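Tiretti Coast Road

The Tiretti Coast Road is a long-distance driving route of 278 miles, linking the harbour town of Phillips with the old mining settlement of Predier. It is one of the great pleasures of self-drive travel, and students on exchange years have taken to it with particular delight, often sharing one hired car and the cost of the petrol.

Route

From Phillips the road runs north beside the water for 126 miles, passing through 17 villages, most of them with a bakery worth stopping for. It then turns inland at Trovent, climbs through pine woods and crosses a high, windy plateau before the wonderful descent into Predier — a run of hairpins with a new view at every bend.
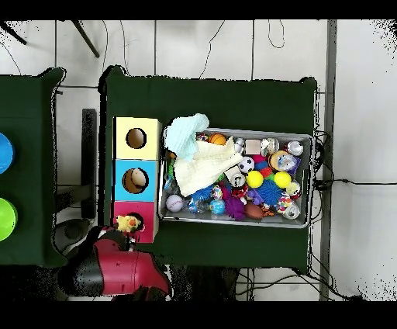

The inland half is the quieter of the two. Fuel is sold at Trovent and then not again until Predier, so drivers usually fill up before the climb. Buses cover the coastal stretch all year but go over the plateau only in summer.

History

The coastal section began as a cart track used by fish sellers. It was widened in stages, and the plateau crossing was added later to replace a ferry and a steep mule path. The travel writer Refilwe Dlamini drove the whole length in a borrowed bakery van, and her cheerful book about the trip, Second Gear to Predier, did a great deal to make the route known abroad. Her chapter on getting lost in fog above Trovent is still read aloud at the village's winter supper.
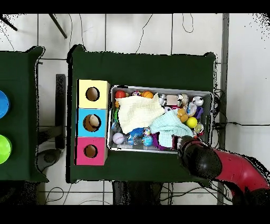
Trovent, December

The winter supper marks the end of the driving season and brings roughly 500 people to a village with a single guest house. Visitors sleep in the school hall, in camper vans and in spare rooms all along the valley. Soup is served from mid-afternoon, and the singing carries on well past midnight — a splendid time to come, if the plateau is clear of snow.

See also: Predier mule path; Phillips harbour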